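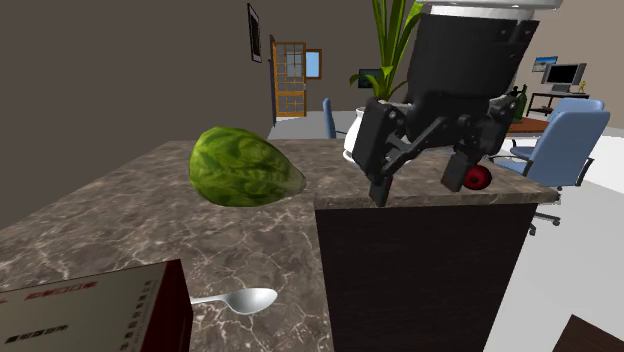 Why Does Everyone in Kendgate Hate the 20 Bus?
2009-01-27 | By Hiwot Abera and Gadisa Degefa
Filed under: Student Work, Local Issues

Our group set out to learn why riders on the 20 complain so much. We expected to write about late buses. We ended up writing mostly about a bench.

We handed out 1,000 surveys at the Macedo Street stop and the transfer point by the library. Bereket Habte wrote the questions and has asked us to say that question 2 was clear when he wrote it. It asked riders to rate their wait "from good to long," and people answered it however they liked.

Lateness came up often, but the timetable is mostly honest. Sepehr Yazdani rode the route every school day in June and found the morning buses close to schedule. The evening ones were a matter of faith.

What riders really wanted to talk about was the bench at Macedo Street, which faces away from the road. You cannot see the bus coming unless you stand up – and then someone takes your seat. The city told us turning it would cost more than 3,000 dollars. We asked what part of that was the turning. We are still waiting for a reply, sitting down, facing a hedge.

If we did this again we would fix question 2 and start with the evening buses.

4 comments | 2 shares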